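Tarigan Labels

Typed-up labels from old rock, mineral and fossil boxes, mostly the sort you find at the bottom of a job lot.

Last updated: 2021-11-26
Files: labels.csv, places.csv, notes.txt

Hello and welcome! If you've ever bought a tray of mixed specimens and found yourself more interested in the little bits of card underneath them, you're in the right place. I've been typing up specimen labels for years, first in a notebook, then in a dreadful spreadsheet with colours that meant something at the time, and now in a proper pair of tables that other people can use. There are almost 3,000 labels in it so far and they cover fossils, minerals, a fair few polished slices and some things that were sold as fossils and weren't (more on those further down, they're my favourites). 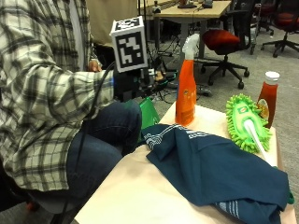
Reading time: 7 minutes

What's in it

Each row in labels.csv is one label. A label means any piece of paper, card or sticky tape that was with a specimen and says something about it. If a specimen came with a label from the shop and another from whoever bought it, those are two rows, and they share a specimen number so you can put them back together.

The bulk of it comes from three places. The biggest chunk is from Hitero, the old rock shop in Flimton, which sold everything from tumbled agate by the scoop to quite serious ammonites. Their labels are a joy. They're typed, they're cream with a brown border, and whoever did the typing had opinions ("nice", "very nice", "nicer than it looks"). Then there's the Gunuvley material, which is mostly handwritten and comes from people collecting at the quarry there before it was fenced. And finally there's everything else, bought at fairs and out of house clearances and swapped by post, which I've lumped together as "mixed" in the source column.

I haven't included any photos of the specimens. I do have some, but the lighting changes so much from one to the next that you couldn't compare two ammonites fairly, and half the time I'd put the label back in the box before taking it. Words only for now.

The columns in labels.csv

label_id
A plain running number. Gaps are rows I removed when I found I'd typed the same label twice. I don't reuse the numbers.

specimen_id
Ties labels together when they belonged to the same piece. Blank if the label turned up on its own, which happens more than you'd think, especially with the tiny ones that fall down the back of drawers.

source
hitero, gunuvley or mixed. All lower case.

text
What the label says, exactly as it says it. Spelling mistakes and all! I've kept "amonite", "trilobyte" and "amythist", and please don't send me a tidied version of this column. A line break on the label is a slash in the text. Something crossed out goes in square brackets with an x at the front. If I couldn't read a word I've put three question marks, and if I could read it but wouldn't bet my lunch on it there's a single question mark straight after.

name_now
What I think the specimen would be called today, if I've seen the specimen and feel able to say. I'm a keen amateur, I've no qualifications in this, and I'm much better on ammonites and sea urchins than on anything that sparkles. Treat the mineral entries with some suspicion. Blank means I don't know or never saw it.

place_text
The place as written on the label. "Nr Gunuvley, top bench" and so on.

place_id
Points to a row in places.csv.

price
As written, including the currency sign. Old money is left as old money. I tried converting it and gave up after an evening of shouting at a calculator.

hand
typed, ink, pencil, biro, stamp or mix. Added quite late, so the oldest rows were filled in from memory and from the boxes I could still get at.

remarks
Anything I wanted to say. Some of these are long. Sorry, or you're welcome.

The columns in places.csv

There are only four: place_id, name, kind (quarry, beach, shop, field, unknown) and how_exact. That last one runs from "spot" through "parish" to "somewhere". I've deliberately left map references out. A couple of the Gunuvley spots are small and easily emptied, and one is in a garden whose owner has been very patient with people like me over the years. If you need to know more for a decent reason, write and ask.

Getting started

Open labels.csv in whatever you like using. It's an ordinary comma-separated file with a header row, saved as UTF-8, and any text with a comma in it is in double quotes. If your pound signs come out as gibberish then your program has guessed the encoding wrong, and you'll want to import the file through the menu and pick UTF-8 yourself instead of double-clicking on it. That one catches me as well.

Do watch out for spreadsheets turning things into dates. Some Hitero stock numbers look like 4-11 or 6/2 and a spreadsheet will happily decide it knows better than you. Set the text column to text before you bring anything in. I lost a whole batch that way and had to go back to the boxes.

How I typed them

I did all the typing myself, label in front of me, with a magnifier for the pencil ones. For the faded ones I used a cheap torch held low from one side, and it's remarkable what comes up when the pen has pressed into the card. After each batch I'd leave it a while, then go back and read the typed version against the labels again in a different order. The different order matters, at least for me. If I go through in the same order I just see what I saw last time.

To get some idea of how careless I am, I pulled out 400 rows and retyped them from scratch without looking at the first go. Most of the differences were capital letters and full stops. The ones that bothered me were prices, where I'd swapped sevens and ones in the biro labels, so I went back through every handwritten price in the table afterwards. I haven't done the same for stock numbers. It's on my list! 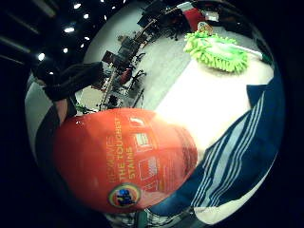 Going back to the Hitero ones for a moment, there's a quirk you ought to know about before you start sorting by price. The shop seems to have reused labels. You'll see a price, crossed out, then a lower one, and sometimes a completely different specimen typed on the back. Where both sides have writing I've made two rows with the same remark, "reverse of", and the other label's number. I can't always tell which side came first. If the front says "orthoceras, polished" and the back says "desert rose", and the desert rose is what's in the box, then I've given the specimen number to the desert rose and left the other blank.

The not-quite-fossils

I promised these. Filter name_now on "not a fossil" and you'll get the lot. There are dendrites sold as ferns (lovely branching manganese patterns, very plant-like, I fell for them myself as a beginner), flint nodules sold as bones, several concretions sold as eggs and one sold as a "petrified bun", though I think that label may have been a joke. I've left them in and I'd ask anyone making their own version to leave them in too. What people believed they were buying is half the interest of the thing.

I'm less sure what to do about the composites. Trilobites with a bit of help from the resin pot, ammonites set into a matrix they never grew up in, that kind of piece. At the moment I put the ordinary name in name_now and mention the repair in remarks, but only if I noticed it, and I won't have noticed all of them. Please don't use a quiet remarks column as proof that a piece is untouched.

What it's good for

I've used it to work out where unlabelled Hitero stock came from, by matching the way the stock numbers were written. It's also handy if you've a handwritten Gunuvley label and want to see how other people abbreviated the quarry levels. Someone could have a nice time looking at how spelling drifts as a specimen goes from shop to buyer to next buyer. You could probably use the text column for testing something that has to cope with messy handwriting transcripts too, though I'd be a bit sad if that was all anybody did with it.

What it's not good for

Valuing anything. The prices are old, they're from a handful of sellers, and they say nothing about condition. I get asked about this a lot, so I'll be blunt: a label saying £100 doesn't make your ammonite worth £100.

It's no good for working out what was common at Gunuvley either. People kept the good ones and labelled the good ones, and the plain grey bits of shell went over the hedge. If you draw a chart from this you're drawing a chart of what people liked enough to write a card for.

Names and addresses

Some labels carried the name of a collector, and a few had a home address on the back. I've taken all of those out and put "name removed" or "address removed" where they stood. If you come across one I've missed, please tell me privately and I'll fix it as soon as I see the message.

Known problems

Accents are patchy. I didn't type them at all in the early batches and haven't gone back.

The pencil labels in the mixed group have far more question marks than they should, and a better pair of eyes would clear up a good few.

The hand column doesn't tell apart a rubber stamp and a printed heading. I've called both of them stamp and regretted it since.

Two place names in places.csv are probably the same beach. One label says "below the steps" and the other "bottom of steps", and I've not been able to find out if there were ever two lots of steps.

Sending me things

Yes please! Corrections are the most useful, and the easiest way is to give me the label_id and what you think it should say. New labels are welcome as well. Type them in the same layout if you can bear to, or just send a clear picture of the front and back and I'll type them myself. Don't post me the actual labels unless we've talked about it, they belong with their specimens.

Using it

Use it for whatever you fancy, copy it, cut it about, put it in your own project. I'd like a mention of Tarigan Labels somewhere and a link back if you've room for one. If you change any of the label text, please say so near the top of your version, so the next person knows which bits came off the card and which came from you.

Next up is a shoebox of Hitero stock that I bought in November and have only peeked into. The top layer is all belemnites, and at least one label just says "pointy".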